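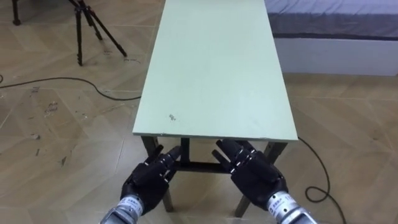

2 min read

The town of Hirkgate will spend the winter replacing the water main under its old market district, a job that will close parts of four streets and move the weekly indoor market to the former Gutemov seed warehouse. Work is set to start in November. Vendors were told last month that they can bring their own tables or use the ones the town already has, long, narrow ones with pale green tops that have picked up a few scuffs and a dark speck near one corner. The town will not charge for them this season. Stall fees at the warehouse will stay the same as they were at the market hall.

The main runs under Himeck Street from the river bridge to the old post office. It is made of cast iron, and the town's public works department says it has broken 16 times in the past 2 years. The worst of the breaks, last February, left the market hall basement flooded and shut off water to the block overnight. The department had planned to patch the line again and put off a full replacement, but the town council voted in the summer to pay for new pipe along the whole stretch.

Thammasiri, the contractor that won the bid, will dig in sections. Each section will be closed to cars while the old pipe is taken out and the new one is laid, and sidewalks will stay open on at least one side. Delivery trucks will have a marked loading area behind the post office until 10 a.m. After that hour the space goes back to public parking.

Homes and shops along the route will stay on the old main until the new one has been tested. The town says each address should then expect one planned shutoff while the service line is switched over, with a notice left on the door the day before. Customers may see cloudy water for a short time afterward and should run a cold tap until it clears. Anyone who needs water for medical equipment is asked to call public works ahead of the work so that a supply can be arranged.

The service lines on private property are not part of the project. Owners who want theirs replaced while the street is open can ask for a price from the contractor, and the town will put up to $3,000 of the cost on the water bill, to be paid back over time without interest. Forms are at the front desk in town hall.

Market hours will not change at the warehouse. The entrance is on the side facing the rail yard, and the number 4 bus will make an extra stop there on market mornings. The warehouse has heat but no kitchen, so hot food vendors will set up outside by the loading dock. The flower sellers, who normally use the market hall steps, have been given a spot just inside the door.

If the weather holds, paving will be done in early spring and the market will return to the hall after that. The council will hear an update on the schedule at its next regular meeting, which starts at 7 p.m. and is open to the public.

Comments (4)

rivermile: Is the bridge itself staying open? The map on the town site stops right at the east end and I can't tell.

Pat on Himeck: We had brown water for three days after the last break so I'm glad they're doing the whole thing. Wish it wasn't over the holidays though.

oldseedhouse: Parking at the warehouse is gravel and it gets soft when it rains. Wear boots.

t_marlow: Does the interest-free deal cover rentals or just owner-occupied? Called town hall and they said they would get back to me.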